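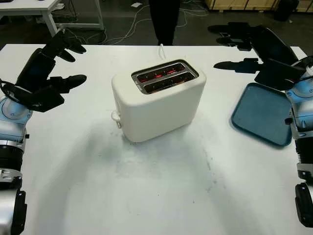
Buying bread once a month and freezing it (thread)

Print | E-mail

1/ I moved to Punthorpe in February. The town has around 3,000 people and no bakery. The gas station sells soft white sandwich bread and hot dog buns. The closest place with bread I like is Gurnlow, which is 18 miles away over a road that gets bad in winter.

2/ So I buy bread once a month and freeze it. A few people asked how I do it after I mentioned it last night, and my replies were getting long. Putting it all in one thread.

3/ The bakery I use is called Pomare. It's on the back side of the block in Gurnlow, next to the tire shop. They open at 6 a.m. and the rye is usually gone by 10. If you want a big order, call the afternoon before. They will hold it with your name on the bag.

4/ What I get in a normal month: sourdough, a seeded rye, a plain white pan loaf for sandwiches, and a bag of rolls. In cold months I add another rye because we eat more soup.

5/ Ask them not to slice the sourdough if it's still warm. Their slicer tears it and the slices stick to each other in the freezer. I let it sit on a rack at home until evening and cut it myself.

6/ The pan loaf I do have them slice. It's already cool by the time I get there and their slices are more even than mine.

7/ Freeze it the same day. I used to keep everything on the counter until it started to go stale and then freeze what was left. That gives you stale bread that is also frozen. Bread comes out of the freezer in about the shape it went in.

8/ Don't put it in the fridge at all. Bread goes stale faster in the fridge than on the counter. I know a lot of people grew up with the bread in the fridge. So did I. It keeps mold off, but the bread gets dry and stiff within a day or so.

9/ Wrapping. I use a regular freezer bag and push the air out by hand. Paper bags from the bakery are no good in the freezer, the crust dries out and you get frost all over the cut side. If I know a loaf is going to sit past the end of the month, I wrap it in foil first and then bag it.

10/ I tried a vacuum sealer. It squashed the loaf. You can freeze the bread first and seal it after, and then it holds its shape, but that's an extra step and I couldn't taste a difference. The sealer now gets used for venison and nothing else.

11/ Slices: if the bread is moist, lay them out on a baking sheet for an hour in the freezer before you bag them. Then they come apart without a knife. For the rye I skip this and put a strip of wax paper between every 2 slices, which is what we eat at breakfast.

12/ Label the bag. Masking tape and a marker, the month and what it is. Frozen rye and frozen whole wheat look the same through a cloudy bag at six in the morning.

13/ How long it keeps. I've read three months in most places. Mine is good for one month, fine for two, and after that the crust starts to flake off and it picks up a freezer taste. It's still safe to eat, it just isn't very nice. Old slices go to crumbs.

14/ Thawing a whole loaf: leave it in the bag on the counter overnight. Keep the bag closed while it thaws so the moisture goes back into the bread. If you want the crust crisp again, take it out of the bag, run it quickly under the tap, and put it in a 350 oven for ten minutes or so.

15/ The tap part sounds wrong and it took me a while to try it. Do it fast and shake the water off. A dry loaf in a hot oven just gets a harder crust.

16/ Thawing slices: don't bother. Toast them frozen. Turn the dial up a little from where you'd normally have it. Thick sourdough may need a second short round at a low setting so the middle isn't cold.

17/ For sandwiches that need soft bread, I make them with frozen slices in the morning and they're thawed by lunch. Works with cheese, ham, peanut butter. Doesn't work with tomato, the bread gets wet underneath. Pack the tomato on the side.

18/ Rolls: straight from the freezer into a 325 oven, loosely covered with foil for most of it and uncovered for the last few minutes. The microwave makes them soft for about as long as it takes to butter one. Then they turn into rubber.

19/ Things that don't freeze well in my experience – baguettes (too much crust, it all falls off), anything with icing, and focaccia with onions on it. Plain focaccia is fine. Bagels are fine if you cut them first. Cutting a frozen bagel is a good way to end up at urgent care.

20/ Tortillas and pita freeze very well and take up no room. I get those from Indasari, the small grocery on the Gurnlow main street, along with rice and spices, since I'm there anyway. Their flatbread comes in a stack. Put wax paper between those too.

21/ Freezer space. We have the freezer on top of the fridge and that's all. A month of bread takes up most of one shelf. Slices in flat bags stack better than whole loaves, so I only keep one whole loaf at a time, for when people come over.

22/ Keep bread away from fish and cut onions. A freezer bag slows the smell down but it doesn't stop it.

23/ Cost, because somebody asked. Pomare sells day-old loaves for 70 cents less than the fresh ones. Not a big discount. I buy fresh for the sourdough and day-old for anything that's going to be toasted. I combine the trip with the dentist, the feed store, or whatever else I need over there, so I don't count the gas.

24/ People also asked why I don't bake. I do sometimes, mostly on long weekends. My white bread is decent and my rye is a brick. I'd like to get better at it. In the meantime I work until five-thirty and I want toast in the morning.

25/ What I do with the ends: they go in their own bag in the freezer. When it's full I dry them in a low oven and run them through the food processor. Crumbs go back in the freezer too, and you can scoop them out with a spoon, they don't clump.

26/ The rye ends I keep separate for soup. Cube them, oil, salt, caraway, 375 until they're brown. Good on split pea and good on cabbage soup.

27/ Correction to 13, a reply pointed out that it depends on your freezer. A chest freezer that stays shut all week will keep bread longer than the one over my fridge, which gets opened ten times a day. That makes sense to me. If you have a chest freezer, go with three months.

28/ Also, for the person who asked about gluten-free bread: I haven't frozen any so I can't tell you. A couple of replies under 9 say to slice it first and toast it every time.

29/ Pomare closes for a stretch in August, so I'll be buying double in July. I'll add to this if the foil and bag method holds up for that long.

Filed under: Food & Kitchen, Small Town Living

More from this author
Driving the Gurnlow road in winter: what I keep in the trunk
Split pea soup with rye croutons
Moving to Punthorpe, the first month
Cleaning out a top freezer without a puddle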